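Laundry room: common questions

Where is the laundry room at Calenau?
On the ground floor, past the bike store. It is open from 9 in the morning until late, and your room key opens the door.

Which machine should I use for dark clothes?
Any of them. Keep socks and small things together in a bucket or basket so they don't get left behind in the drum.

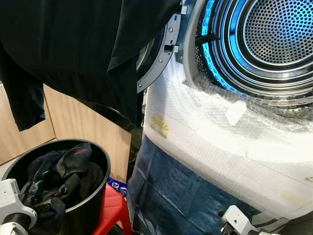
Dark washing and the open drum, with the blue light on round the rim.

How much can I put in?
Fill the drum loosely and leave a hand's width at the top. If you have to push the door shut, take something out.

Can I hang things over the door?
For a minute while you sort, yes. Please don't leave heavy clothes there, as the weight pulls on the hinge. 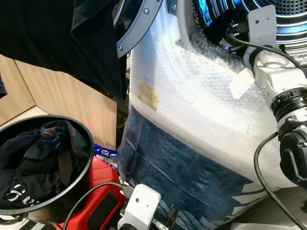
The same goes for wet towels. Use the rails by the window, which have room for 12 hangers.

What if I lose a sock?
Feel along the rubber seal first. After that, ask Ruth Tunstall at the desk, who keeps a box of odd ones.

Who do I tell about a fault?
Keith Dobson, extension 478. Leave the door open and put a note on the machine.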